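Zwischenbericht an die Follix-Förderstelle
Projekt Balto, Haushaltsroboter im Wohnraum
Stand: 5. Juli 2020
Verfasser: Selvaraj Bhuiyan

Im letzten Abschnitt hatten wir bei der Aufgabe »Müllbeutel im Wohnzimmer« einen Fehler, über den ich ausführlich berichten möchte. Der Greifer hat nach dem Loslassen die Folie noch einmal gefasst und den Eimer mitgezogen. Der Eimer ist umgefallen. Verletzt wurde niemand, die Versuche haben wir sofort gestoppt.
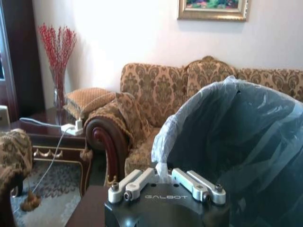
Warum hat der Nothalt nicht früher reagiert?
Die Kraftschwelle stand noch auf dem Wert vom Februar, und dieser war für schwere Gegenstände gewählt. Dünne Folie gibt nach, deshalb stieg die Kraft zu langsam an.

Frau Gashaw hat die Protokolle von 200 Versuchen geprüft. In 6 davon ist derselbe Fehler aufgetreten, immer beim Rückweg des Arms. Herr Sandoval hat danach die Schwelle gesenkt und eine Pause von drei Sekunden nach dem Öffnen der Finger eingebaut – in dieser Zeit bleibt der Arm stehen.
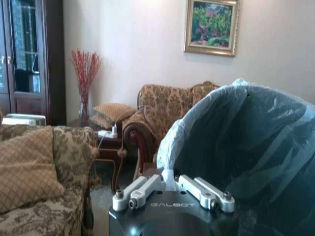
Mit der neuen Einstellung haben wir bis jetzt 20 Versuche gemacht, alle ohne diesen Fehler. Für eine sichere Aussage ist das zu wenig. Wir bitten daher, den Meilenstein 3 um einen Monat zu verschieben. Zusätzliche Mittel benötigen wir nicht. Bis zur Freigabe durch Herrn Bashir steht bei jedem Versuch eine Person am Notaus-Schalter.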